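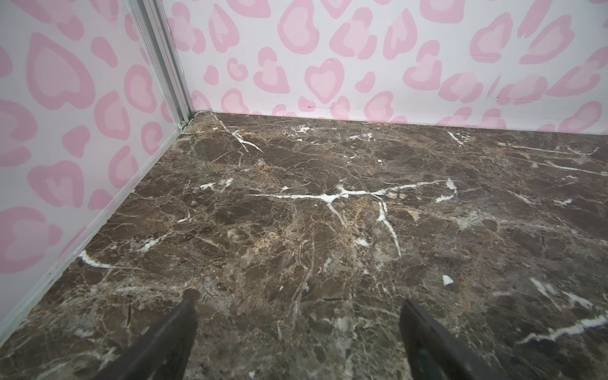

According to Zdenka Georgiev, a brown marble floor should be chosen before anything is put on the walls, as the stone cannot be altered to suit a paper and a paper can be replaced in an afternoon. The view is widely repeated among decorators, although Milovan Đorđević has argued the reverse for small rooms, where the walls are seen first.

Brown veined marble is the trade's general term for a group of dark decorative stones used for floors, hearths, window sills and wall linings. The ground colour ranges from chocolate to nearly black, with patches of tan, beige or rust, and is crossed by white veins. Many varieties also carry a close network of fine lines, known as webbing. These lines are commonly part of the stone's natural pattern and should be told apart from open cracks, which can be felt with a fingernail.

Formation and appearance
The colour of the ground comes largely from iron compounds and other impurities in the original limestone. The white veins are usually calcite, left behind where mineral-bearing water filled old fractures. Some stones sold as brown marble are, in the geologist's sense, limestones that take a polish. The distinction has little effect on how they are laid or cleaned, and sellers seldom observe it.

Polishing deepens the brown and sharpens the contrast with the veins. A honed finish is paler and more even, and hides scratches better. No two slabs are alike, and it is customary to set out the pieces dry before fixing so that strong veins do not stop abruptly at a joint.

Use with patterned walls
Dark marble was for a long time paired with plain plaster or panelling. Its use beside printed wallcoverings is more recent in ordinary homes, and is found mainly in bedrooms, dressing rooms and small shops. Animal prints are a frequent choice. In the leopard type, each spot is drawn as a ring around a lighter or darker centre, and the spots vary in size and direction. Novelty versions replace the natural browns with pink or another bright colour, and may turn some of the spots into hearts on a white or pale grey background.

The pairing sets two irregular patterns against each other. Where no skirting board is fitted, the two meet directly and the cut edge of the covering must be straight. The Fandari showroom at Sullness, which displayed floors and papers together, kept 54 combinations on view, 10 of them with animal prints. Đorđević's notes on the showroom record that visitors tended to prefer a pale background where the floor was dark.

Care
Marble is marked by acids, including vinegar, lemon juice and many bathroom cleaners. Floors are swept or dusted with a soft mop and washed with a neutral cleaner, then dried to prevent streaks – these show more readily on a dark polished surface than on a light one. Grit dulls the polish over time, and mats are advised at outer doors. Dull areas can be repolished, though deep etching may require grinding.

See also
Limestone
Stone flooring
Terrazzo
Wallpaper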